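# Eretti Mess Jacket, Navy Pattern
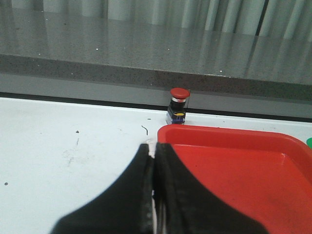
The Eretti is our reproduction naval mess jacket, cut for museum interpreters, ceremonial bands and re-enactment groups portraying the late Victorian and Edwardian wardroom. It replaces the older Anozie pattern, which we stopped making in October. If you already have Anozie jackets in your group, the two can be worn side by side, though the collar on the Eretti sits a little lower at the back.

## Cloth and lining

The body is a navy blue wool doeskin with a short nap, 400 grams to the metre. It is woven for us in lots of 800 metres, and we try to cut each group order from a single lot. Tell us when you order if you expect to add more jackets later and we will hold back cloth for up to six months.

The lining is black cotton sateen in the body and striped cotton in the sleeves. The chest is canvassed by hand. There is no fusing anywhere in the jacket.

## Cut

Halima Ojo drafted the pattern from two surviving jackets in private hands. Both had been altered, so the waist was taken from the side seams as first sewn, which were still marked in the cloth. The front is worn open, with the points reaching just below the natural waist. Sleeves are two-piece and set high. Most people find the armhole tight at first. It should be, and going up a size will spoil the line of the shoulder.

Sizes run from 34 to 50 chest in short, regular and long. Outside that range we cut to measure at an extra £87.

## Lace and buttons

Jackets come with plain cuffs unless you ask for lace. We can supply and fit:

- midshipman and sub-lieutenant
- lieutenant, with or without the half stripe
- commander and captain
- engineer, surgeon and paymaster branches, with coloured cloth between the stripes

Lace is Zonier gold wire, two per cent gilt. It dulls with handling and should not be polished. Flag rank lace is made up separately, so please write before ordering.

Buttons are die-struck and gilt, with the shanks passed through the cloth and held by a split ring so they can be taken off before cleaning. Two spares are sewn inside the left pocket.

## Care

Brush after wearing, with the nap. Hang on a broad hanger - the Ultine shaped one is a good fit and we sell it with the jacket if wanted. Dry clean once a season at most, with the buttons off and the lace covered in tissue. Steam from the inside only.

Moth is the main enemy. A cotton cover is better than plastic for long storage.

## Ordering

A plain jacket in a stock size is £1,083. Lace is priced by the rank. Group orders of six or more are quoted separately by Kelechi Balogun, who will want a list of chest, waist, height and sleeve for each wearer. Measure over a shirt, not over a jersey.

Stock sizes leave the workroom in three weeks, laced jackets in seven. Made-to-measure takes longer and includes one fitting, either here or by post with a calico toile.

Unlaced jackets can be returned unworn within 28 days. Once lace has been sewn on we can alter but not refund.

**See also:** mess waistcoat, white or blue - gold-laced trousers - boat cloak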